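Cutting and Storing Melons: Frequently Asked Questions

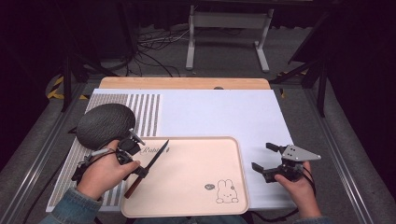

Photo: Lies Schouten for Rosevlow

Rosevlow delivers fruit and vegetables to homes and small cafés. These are the questions we get most often in melon season, which for us starts in July. Answers were checked by Edileuza Macedo, who runs our preparation kitchen. Page last updated 2024-09-24.

How do I know when a netted melon is ready to cut?

Press gently at the end opposite the stalk. It should give slightly. A ripe melon also smells sweet at that end when it has been out of the fridge for a while. Colour helps less than people expect. Some netted varieties stay dark green or greyish when they are fully ripe, and others turn yellow.

Mine is rock hard. Will it ripen at home?

It will soften and smell stronger, but it won't get much sweeter. Leave it on the worktop out of direct sun and check it every day. Don't put it in the fridge until it has softened.

Do I need to wash a melon if I'm not eating the skin?

Yes. Dirt and bacteria sit in the netting and the knife carries them through to the flesh. Hold the melon under cold running water and scrub it with a clean vegetable brush, then dry it with kitchen paper. Soap and washing-up liquid should not be used on fruit.

Wash it just before you cut it. A melon put away damp tends to go mouldy at the stalk end.

What sort of knife is best?

For a small or medium melon, an ordinary kitchen knife with a narrow blade will do, as long as it is sharp and the blade is long enough to reach past the middle. For anything bigger, use a longer knife. Serrated bread knives get through tough rind but leave a ragged edge.

If your knife has a wooden handle, wash it by hand and dry it straight away. Melon juice is sticky and works its way in where the blade meets the handle.

Can I cut it on a tray or a plate?

Trays are fine for carrying the knife and the cut pieces, but we would not cut on one. Smooth surfaces let the fruit slide, and a raised rim gets in the way of the blade. Use a flat board with room for both halves. Wood and plastic are both suitable.

How do I stop the melon rolling about?

Cut a thin slice from one end and stand the melon on the flat part. If you would rather halve it lying down, rest it on a folded cloth or a ribbed mat until you are ready to cut, then move it to the board and hold it steady with your fingers well back from the blade. Put a damp cloth under the board as well — most slips we hear about are the board moving.

What is the easiest way to cut it up?

Halve it from end to end and scoop out the seeds with a spoon. Cut each half into wedges, then run the knife between flesh and rind. Customers who want cubes usually find it quicker to score the wedge across first and slice the pieces off afterwards.

How long does cut melon keep?

3 days in the fridge, in a closed container. Throw away anything that has been out for two hours or more, sooner in hot weather. A half melon keeps better with the seeds left in and the cut side covered.

Can I freeze it?

Yes, in cubes, spread out first so they don't stick together. It goes soft when thawed, so keep it for smoothies and ices.

Is it all right to eat a melon that tastes bitter?

No. Please stop eating it and send us a message with your order number. The same goes for one that smells of alcohol or fizzes on the tongue.

What weight are your netted melons?

It varies with the grower. The small ones from Tremer start at 785 g, and the larger ones from Lins can be twice that. Weights on the order page are minimums.

My melon arrived cracked. What should I do?

Tell us within 24 hours and attach a photo of the crack and the box label. Conall Ní Mhurchú deals with refunds and will normally reply the same day. Fine, dry, corky lines are part of the netting — we don't treat those as damage.

Can the rind and seeds go in the compost?

Both can. Chop the rind into pieces first, or it takes months. Seeds may sprout in a cool heap, and the seedlings pull out easily.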